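Search the guide Type a part or a step
6 min read 87 shares 340 comments

Section 4: Fitting the drawers and settling in your Vuneck writing desk

By now your desk is standing on its own legs and you have probably earned a cup of tea. Take your time over this next part. The drawers are the bit you will touch every single day, and a few extra minutes spent here (ten at the very most, I promise) will be paid back for years.

1. Lay both drawers on a blanket or a folded towel. They look identical, but the one marked L on the underside goes on the left.

2. Pull the runners inside the desk all the way forward until they stop.

3. Hold the drawer level, rest its back end on the runners and slide it in slowly. You should hear a click from each side. If you only hear one, bring the drawer back out and try again, keeping it as straight as you can.

Caution: Keep fingers clear of the front edge when closing a drawer for the first few times. New runners are stiff and tend to give way all at once.

4. Open and close each drawer five or six times. A little stiffness is normal and wears off with use.

5. If a drawer front sits crooked, turn the small screw under the front panel a quarter turn, check it, and turn again if you need to. Go gently! It is very easy to overdo it.

Note: Please don't load either drawer past the weight printed on the label inside.

Now for the pleasant part, putting your things in. The drawers are shallow, so they suit letters, pens, a small keepsake or two laid flat, and whatever else you like to have close by without looking at it all day.

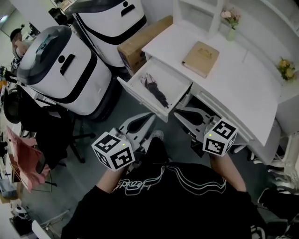 6. Put the things you reach for most toward the front, and leave a finger's width free along the back so that nothing catches when the drawer closes.

7. On top, a book and a vase of flowers are plenty to begin with. Stand any vase on a mat and wipe up drips right away, as water left on the white finish can creep into the seams.

Keep your box and packing until you are sure everything runs smoothly. If a runner is faulty, write to Ewan Mackay at the Jangate parts desk and quote part 3259.

70 people found this section helpful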